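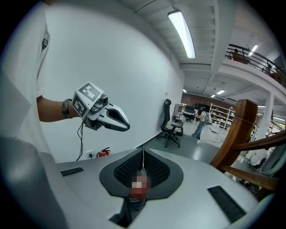

Rolimer today released version 7 of Pevirach, its software for turning recordings from hand-held grippers into motion plans that a robot arm can run. The new version can follow several grippers at once from their own wide-angle cameras. It reads square black-and-white marker tags, such as the two on the white gripper, and uses them to work out where each tool is relative to the others.

Earlier versions handled one gripper per session and left users to line up the tracks by hand. Pevirach 7 does this step when the files are loaded. In company tests on 471 two-gripper recordings, it aligned 442 with no manual correction.

"Our users were spending more time on alignment than on planning," said Amparo Giraldo, head of perception software at Rolimer. "We started rewriting the tracker in July, and that was the first thing we fixed."

The tracker also uses fixed features of a building, such as stair rails and ceiling beams, to hold position when a tag is out of view.
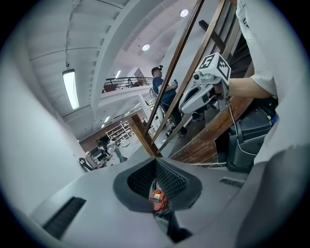 Availability

Pevirach 7 is available from 11 November 2025 to all current license holders. The Mutiso file format is still supported.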